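July 11, 2025

I said in March that the arm would be setting the table by summer, and, well, it is summer. It does not set the table. It does now close when I ask it to, which is more than I could say a month ago, so I'm calling that progress and writing it up while I still remember what I did.

Quick recap if you're new. I've been putting together a robot arm in the spare room, in the evenings, out of a kit called the Jemis plus a growing pile of things that did not come in the kit. The base and the joints went together fine (okay, I put the elbow on backwards, but only once). The gripper is where I lost most of the spring. It has two fingers on a little rail, one motor pulls them together, and it sounds like a weekend job. It was not a weekend job!

The first problem was backlash. I could wiggle the left finger with my thumb while the motor was holding still, and the right one hardly moved. I took the whole thing apart on the bench at Beaulieu, the shared shop I belong to across town, where they have the good screwdrivers and a magnifier on a swing arm. The pinion was sitting a hair too low on its shaft. I put a shim under it, tightened everything back up, drove home, plugged it in, and now neither finger wiggled and neither finger moved, either. So back I went the next night with a thinner shim. That one stuck, and it has been in there ever since.

The second problem was the screws. The Tonex set I ordered came with nice short ones for the fingers and I used the long ones by mistake, so the tips were grinding on something inside. I could hear it and kept telling myself it was the motor breaking in. If your gripper is making a noise like a pepper mill, go check your screws before you spend an evening in the settings menu like I did.

After that it was all software, and for that part I've been using Wullari, which is a free control program with a manual that seems to have been written in a big hurry. I like it a lot anyway. You move the arm by hand with the motors off, tap a key, and it saves the pose. Then you play the poses back. The trouble is that a saved pose doesn't care if you nudged the plate after lunch, and I always nudge the plate.

So the last few weeks have gone into getting it to look before it grabs. I put a small camera at the wrist, facing down past the fingers, and I've been working with little dishes on the wood table because they're light and nobody cries if one goes on the floor. The plates are pink, yellow-green and blue, which makes life much easier for the color filter. The fork is my nemesis. It's beige, and so is the table, pretty much.

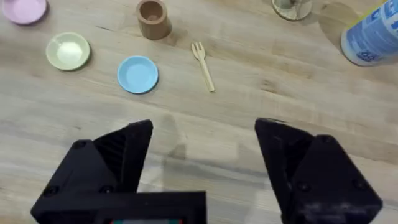 A reader going by Marsh Wren wrote in after my last post to say that I should quit fighting with the color filter for the fork and teach it shape instead, long and skinny with a wide end, and that two evenings of labeling pictures would get me further than another month of moving sliders. Also that I should put a dark placemat down and stop being stubborn.

I've thought about this more than I'd like to admit. The placemat is the smart answer and I don't want to do it. The whole point for me was an arm that works at the table we have! But the labeling idea got under my skin, so I tried it. I saved 200 pictures, drew a box around the fork in each one while a ball game was on, and trained the smallest model that Wullari would load. It's slow, and my laptop fan sounds like a leaf blower, but it finds the fork a lot more often than the sliders ever did. It also decided one time that the edge of my thumb was a fork. We're working on it.

The shadow is the next thing. The arm throws its own shadow on the table right where I want to look, and it gets worse as the hand comes down. With the overhead light on, everything in the gap turns a sort of gray, and the color filter thinks the table has changed. I tried a desk lamp from the left, which gave me a second shadow going the other way. Then I tried two lamps, which gave me a very bright room and a complaint from the hallway. For now I take the position from higher up, before the shadow gets dark, and then go down blind for the last bit. It feels like cheating but it works on the plates, mostly. They have a raised rim, so if I come in a little off the finger slides along and finds it.

Forks don't have a rim. A fork lying flat on wood gives you almost nothing to get hold of, and if the fingertips are even slightly too high they close on air with this confident little click. If they're too low, they scrape. I have a setting for how far down to go, and it's currently at 2,745, in whatever units the motor counts in, and I've written that number on masking tape and stuck it to the laptop because I've lost it twice. One step of ten either way and it's wrong. I suspect the table isn't quite level, and I'm going to borrow a good level from the shop before I touch anything else.

What I'd like to do next is softer tips. The ones on there now are hard and pointed, and they're great for getting in under things but they don't hold onto anything smooth. I bought a sheet of thin rubber and cut a couple of test pads with kitchen scissors (badly), and I want to see if they'll stay put with contact cement or if I need to wrap them all the way around. If you've done this on a small gripper, tell me what glue you used. I also have a question about cable routing at the wrist, but I need to draw it first or it won't make any sense.

The cup I haven't even tried yet. Maybe next weekend, after the pads.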